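Mattschwarzes Gehäuse mit gebürsteter Metallleiste: Womit reinigen?

Gemeinschaftsbereich Haushalt und Pflege
Geteilt: 17 · Kommentare: 3

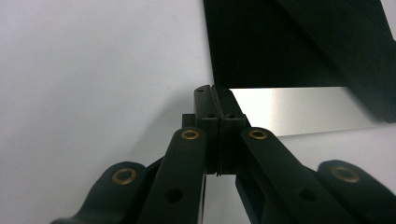 Verwaltung Condside

Für unsere Geschäftsräume ist eine verbindliche Reinigungsanweisung zu erstellen. Betroffen sind Geräte mit großflächiger mattschwarzer Oberfläche, an deren Unterkante eine silberfarbene, gebürstete Metallplatte verläuft. Die Geräte stehen auf weißen Flächen, die mit einem handelsüblichen Allzweckreiniger gepflegt werden. Es wird um Auskunft gebeten, ob derselbe Reiniger auch für die schwarze Oberfläche zulässig ist und ob die Metallplatte gesondert zu behandeln ist. Die Unterlagen des Herstellers liegen uns nicht mehr vor. Die Anweisung soll ab Dezember gelten.

Casimiro Palacios

Von der Verwendung des Allzweckreinigers auf der schwarzen Oberfläche ist abzuraten, solange dessen Verträglichkeit nicht geprüft wurde. Matte Beschichtungen können durch Lösungsmittel oder Scheuerzusätze glänzende Stellen erhalten, die sich in der Regel nicht mehr beseitigen lassen. Empfohlen wird folgendes Vorgehen:

Gerät ausschalten und vom Netz trennen. Losen Staub mit einem weichen, trockenen Mikrofasertuch ohne Druck abnehmen. Fingerabdrücke mit einem nebelfeuchten Tuch und wenigen Tropfen neutralem Spülmittel behandeln, anschließend mit klarem Wasser nachwischen und trocknen. Flüssigkeiten sind stets auf das Tuch zu geben, niemals auf das Gerät.

Die Metallplatte ist ausschließlich in Richtung des Schliffs zu wischen. Ein zweites Tuch ist vorzusehen, damit keine Rückstände auf die schwarze Fläche übertragen werden. Edelstahlpolitur sollte erst nach Klärung des Materials eingesetzt werden, denn auch eloxiertes Aluminium wird häufig gebürstet ausgeführt.

Pacheco

Wir verwenden seit Jahren Glasreiniger und hatten keine Beanstandungen. 50 Milliliter auf einen Liter Wasser genügen.

Kirunen

Dem Vorredner kann nur eingeschränkt gefolgt werden. Alkoholhaltige Glasreiniger sind auf mattem Kunststoff nicht unbedenklich. Vor der ersten Anwendung ist eine Probe an verdeckter Stelle vorzunehmen. Im Übrigen schließe ich mich den Ausführungen von Herrn Palacios an.

40 Personen fanden diesen Beitrag hilfreich · 920 Aufrufe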